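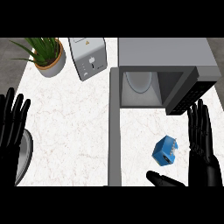

white marble counter, toaster end

Marble in a kitchen that gets used??
Posted by premcombe_palesa

So we're redoing the kitchen in August and I want white marble. Husband wants quartz. Quote for the marble came in 2,000 over the quartz, installed. Two kids, lots of lemons, red wine on occasion. Talk me into it or out of it pls

lylep
Out. Had it 3 years. Etched in the first month from a lime somebody left cut side down. Sealer does nothing for etching, only stains. People mix those up all the time.

xiuying_c
Disagree with Lyle. Mine is 13 years old and covered in marks and I love it. Ask for honed, not polished. Etches hardly show on honed. If you need it perfect dont buy it, simple as that

lylep
Honed stains worse tho

xiuying_c
Not if you seal it. Twice a year, takes me 20 min. Wipe on, wait, wipe off

leszek_k
Installer here, retired. You're both half right. Honed takes up oil a little faster, sealer slows it down. What I'd ask is where the seam goes and whether you get to see the slab. Small sample tells you nothing about veining. Go to the yard, put tape where your sink is going

premcombe_palesa
Didn't know you could do that! Veins in the picture are a faint pinky brown and the yard guy said ours could be grayer. Also would a plant pot leave a ring?

leszek_k
Put a saucer or cork under it. Terracotta is the worst, glazed is fine mostly. Wipe up when you water

lylep
Or buy quartz and put the pot wherever you want

xiuying_c
And keep hot pans off it, quartz scorches. Ask my sister

premcombe_palesa
ok going to the yard with tape and a lemon. Asking for a honed offcut so I can wreck it at home first. Any sealer brands?

xiuying_c
Will check the bottle when I get home, its under the sink somewhere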